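Home | Projects | Team | Reports

Teaching by Hand: Our Rack Task
By Dewanti Mangundap and Christos Papadakis
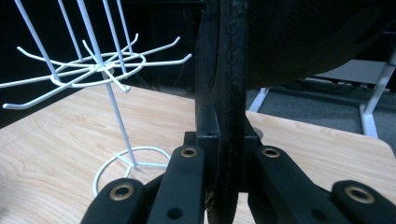
Levell, 26/05/2023

We wanted our robot to learn from people, so we spent many happy hours with the hand-held gripper, working beside the white wire rack and showing each move slowly (and then again, slower!). Wenjie kept the log, and we ended up with over 400 demonstrations, of which 12 had to be thrown out for shaky starts. Training comes next, in October.

Contact | © Usix Student Projects | Back to top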